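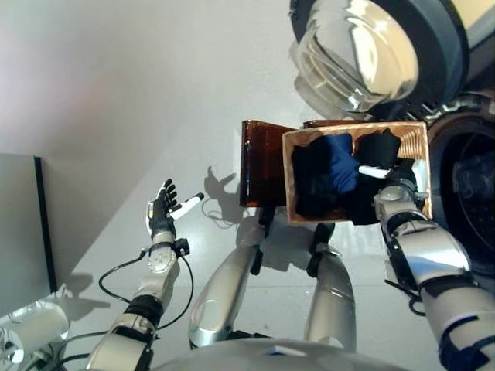

January, pm. Notebook — dye bench, indigo vat 2 and the brown cloth problem

Started 1:40, later than planned. Vat had been sitting covered overnight. Bloom on top was thin and sort of gray at the rim, good coppery skin in the middle. Skimmed it into the jar, kept the jar.

pH strip between 10 and 11, call it 10. Wanted a touch higher. Added a half spoon of lime, stirred down slow, no splashing, left it 40 min. Liquid under the skin was olive, not the yellow-green I like. So a bit tired. Fed it fructose, one spoon in warm water. Came back at 2:35 and it had cleared to a decent amber green. Ok.

Swatches today:
A — Savolainen linen, scoured last week
B — same linen, unscoured (yes on purpose)
C — Hundholm cotton twill, scoured twice
D — the old stock cotton with no label, from the bottom drawer

Three dips each, five min in, ten min out on the line. Rinse only after the last one.

A took it well from the first dip, even, came out green and turned in under a minute. After three dips a good mid blue. B is what everyone says it will be, blotchy, pale islands where the water never got in. Keeping it for the wall because people keep asking me if they can skip the scour. C is slower than A and flatter, no complaints. D is wierd. Nice blue at the edges, brownish cast in the center, same as last month. Thought it was leftover tannin from whoever had it before. Now not so sure, see below.

Weights. Dry cloth total 413 g for the full lengths (swatches come off these). Vat holds enough for that in theory, in practice the last piece in always looks starved. Put D last in the order both times!! So that's a dumb confound and it's mine. Next time D goes first.

Scour notes, because I never write them down and then argue with Teemu about it. Soda ash 2% of weight of fiber, little bit of soap, hot, two hours, stir when passing. Water from A's batch came out the color of weak tea. C's first bath was worse, close to coffee, second one nearly clear. If it had been cloudy I'd have gone a third time. D was never scoured by me, it came with a note saying "ready to dye" in pencil and I belived it. Scour D. Write that on the drawer.

Rinsing: cool water until clear, then the vinegar soak, a splash per bucket, 15 min, then soap, then rinse again. Forgot the vinegar on C until after the soap so did it backwards. No difference I can see yet. Check when dry, the handle might be harsh from leftover lime.

Spectro readings not done, battery flat again. Going by eye against the Ultmont card. A sits between chips 5 and 6, C a clear 5. Somebody please order batteries, the list is on the door.

Rub test, dry white cloth, 10 strokes: A leaves a faint mark, C almost nothing, D marks quite a bit. So D has blue sitting on the surface and not much in the fiber, fits with not being scoured. Wet rub tomorrow.

Teemu Hirvonen came by 4ish, looked at D and said iron. Possible — the bottom drawer is where the rusty clamps used to live. Iron plus any tannin left in there would give exactly that dull center. He suggested cutting a strip, soaking in a bit of citric and seeing if the brown lifts. Strip cut, in the small glass dish, labeled. Don't pour it out, it's not dirty water.

Odari order: they have the lime in the 2000 g tub again, which beats the little packets. 176 for the lot with the madder and the soda ash, shipping included. I said yes. If anyone wants weld add it before I send it off in the morning.

Vat at close, 5:20: stirred, skin reforming, smells right. Temp has dropped, the heater pad only warms one side so I turned the pail half way round. Lid on, towel over.

To do
- wet rub on A, C, D
- scour half of D, leave half, dip both FIRST
- citric strip, look at it before lunch
- new lid for the pail, this one has a crack and lets air in
- find out who has the long tongs
- move the clamps out of that room altogether

Gloves: left one has a hole at the thumb. My thumb is blue. Used the last of the medium.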